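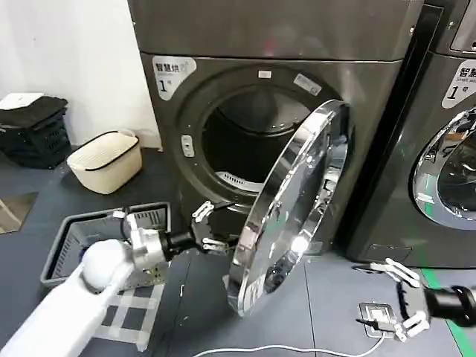 Lint that leaves a tumble dryer with the exhaust air is a measurable source of textile microfiber, and this report covers our attempt to estimate how much of it comes from shared laundries in Jendport. Most published work deals with wash water. Airborne loss is studied less, partly because vented machines differ so much in airflow. Front-loading dryers with a round door, a vent at the rear of the drum and a second machine directly alongside are typical of the shared type, and adjacent units complicate sampling – fibers from one can settle on the other.

Samples were collected on mesh discs fixed over the exhaust outlet for one full cycle. Discs were weighed before and after, then stained and read under a microscope by Kamrul Miah. Dilani Gunawardena repeated the readings without seeing the first set. Nineteen cycles gave usable discs. Across these, 2,604 fibers were identified, of which 539 were synthetic. The remainder were cotton or could not be assigned.

Load composition was the weakest control. Residents dried what they had, and a small pile in a slotted plastic basket may hold any mix of fabrics. We recorded care labels where the owner agreed.
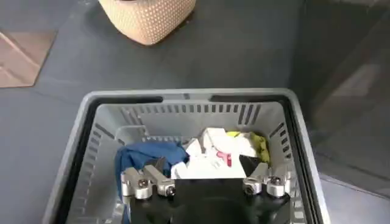
Limitations

The mesh passes short fragments, so all totals are minimums. Humidity in the Sarnemeo building was not logged until December – earlier disc weights are therefore left out of the mass table.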